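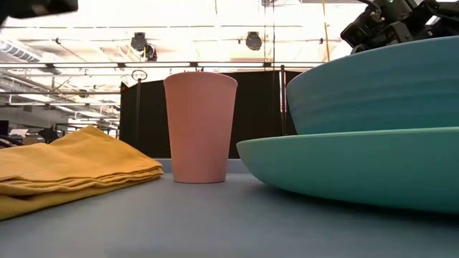 Ok so table-setting data, day 7. I drive the arms, Noman resets the table, and we swap when one of us gets cranky.

97 takes so far and we're keeping 79 of them. Most of the tossed ones are me rushing the cup. You can't rush the cup.

The low camera was Kausar's idea and I whined about it for a week. From up top every cup is just a circle. From down here you get the rim, the sides, the shadow at the bottom. Fine, Kausar. You win!

Dishes are harder than I figured. The bowl and the plate are so close in color that I lose the line between them on my own screen, and I've been staring at them since February. No idea what the model is going to make of it.

Somebody asked if we fold the cloth the same way every time. Nope! Noman folds it however he feels like and I don't get a say (he's weirdly proud of this). Same goes for where the cup lands. If every start looks alike, the model just learns that one start.

Also started saving my fumbles in their own folder if I recover from them. Yasir at Dronthorpe swears by those. I have plenty to give him lol

10 more before lunch, then Noman drives and I get to be the one messing up the napkin.

Oh, and the folder is named Casier now, so if you're on the team and your script broke this morning, that was me. Sorry!!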